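Planning a small pick-and-place cell: equipment and budget
Project report, second-year automation group
Thodoris Lambrakis and Karlijn Mulder
Dec 10, 2023

1. Task

The department asked us to plan the purchase of one pick-and-place cell for the teaching lab. The budget was fixed at 3,811 euros, including delivery. The arm itself was left out of our task because the lab already owns one. We had to choose the gripper, the wrist camera, the work surface and the spare parts, and say what could wait until next year.

2. Quotes

We wrote to three suppliers in September. Moltix and Stakmont both sent full quotes. Timmermans only sells the mounting plates, so we treated them separately. Stakmont was cheaper for the gripper but charged extra for the cable set and the adapter. With those added, the difference was small and Moltix had the shorter delivery time – 12 working days against 20.

We chose the Moltix gripper and a plate from Timmermans. The camera is a Fleva, mainly because the lab computers already have the driver installed.

3. Running costs

Our first version of the budget had no line for consumables. Karlijn added one after we went through the lab's old order forms and saw how often small parts had been bought one at a time, each with its own postage.
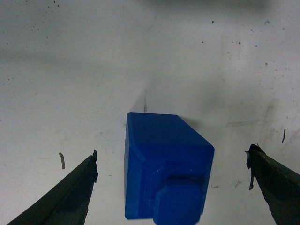 Fingertip covers are the main item on that line. We suggest ordering 2 sets with the gripper and keeping one in the cupboard. Test blocks can be 3D-printed in the workshop, so we only budgeted for filament. Cleaning cloths for the table come out of the general lab budget.

4. What we left out

A safety light curtain would have used up most of what remained. The lab supervisor agreed that the existing fence is enough for student work at low speed. A second camera was also dropped. It would help with judging height, but the first exercises do not need it.

5. Remaining questions

Moltix has not confirmed whether the warranty covers fingers we print ourselves. The Timmermans quote runs out at the end of the month, so the plate should be ordered first.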